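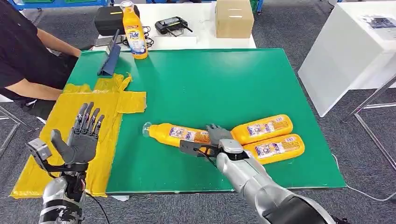 Wie viele Platzrunden noch bis zum ersten Alleinflug? Henk sagt 13, wenn das Wetter hält und ich die Landungen nicht mehr so lang ziehe.

29. April 2020. Nur kurz, muss gleich los. Heute 2 Flüge, beide ab Drindach. Der erste ganz ok, der zweite naja. Seitenwind von links, ich wieder zu spät mit dem Fuß. Henk Peeters neben mir ganz ruhig, nur einmal „Ruder!“. Anflug mit 80 Knoten, viel zu schnell, dann ewig über der Bahn geschwebt. Durchgestartet. War die richtige Entscheidung, meinte er hinterher. Trotzdem geärgert.

Funk besser als im Dezember. Kein Gestammel mehr, nur einmal Bukent und Curkus verwechselt, der Lotse hats mit Humor genommen. Frequenzen endlich auf das Kniebrett schreiben!!

Nachmittags Theorie, Meteo. Kaltfront, Warmfront, Okklusion, alles durcheinander. Kapitel nochmal lesen, am besten heute Abend. Navigation liegt auch noch rum, Dreiecksflug Drindach – Escobedo – Bukent, Kurse rechnen, Sprit rechnen. Windreieck kann ich inzwischen wenigstens.

Rechnung von der Flugschule gekommen: 1627 Euro. Autsch. Mama nichts sagen, erstmal.

Medical läuft auch bald ab, Termin machen. Kopfhörer vergessen, liegt noch im Flieger, Henk nimmt ihn hofentlich mit rein. Morgen früh nochmal, falls der Nebel weg ist. Wecker auf sechs.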